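Hallway door: strip it, paint it or learn to love it?
Started by mouldings_anonymous, October 6, 2018

mouldings_anonymous
We took over a flat in January and inherited one very dark, very shiny door at the end of a corridor clad in polished beige stone. My other half, Nektarios, thinks it looks distinguished. I think it looks like the way in to see a solicitor about a will.

It's brown going on black with streaky grain and reddish patches, panelled, with grooved moulding round the panels that collects fluff like it's being paid to. The frame is a redder brown than the door, so they don't even match each other, and both of them are arguing with the wall.

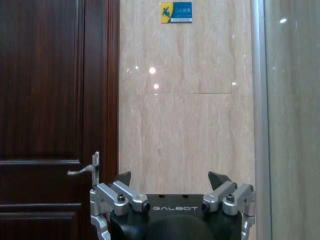
Anyway, my plan was a pale grey eggshell and a plain modern handle. Pratico do one I like. Nektarios says over his dead body, and I have the dust sheets ready either way. Thoughts?

grout_expectations
Don't paint it. You'll spend three weekends getting the gloss off those grooves and then the first suitcase will take a chip out of it and you'll have a grey door with brown measles.

Change the handle if you must change something.

Olteanu
Disagree on the handle. A curved lever on a long shaped backplate suits a panelled door. Put a straight bar on it and you've got trainers with a dinner jacket. Also, take the old plate off and you may well find the holes and the tidemark underneath are longer than whatever you bought to cover them. Ask me how I know.

mouldings_anonymous
How do you know?

Olteanu
51 screw holes filled across one house. The filler never took the stain. I now own a lot of long backplates.

Jultance
I'd paint it. Life's short and brown is long. Proper degrease, 120 grit, a shellac primer so the red doesn't bleed through, two thin coats. Do the grooves first with a small brush and leave the flat bits till last. Mine has had two children and a dog thrown at it and still looks fine.

grout_expectations
"Fine" from across the room, or "fine" with your glasses on?

Jultance
I don't wear my glasses in the hall.

melina_s
Has anyone asked what happens where the frame meets the stone? That's the bit I'd worry about. Polished stone is all right to wipe but paint gets in any seam going. Tape it, and use the good tape. I bought 20 rolls of the cheap stuff from Arkby and it stuck to everything but the wall.

Melina

mouldings_anonymous
Good point, hadn't thought about the seams. Nektarios has read this thread and is being unbearable about the dinner jacket remark.

Compromise for now: door stays brown, handle stays, I'm allowed to do the fluff with a toothbrush and complain while I do it. Grey eggshell is going on the bathroom cabinet.

Jultance
Coward.

Olteanu
What's the cabinet handle like?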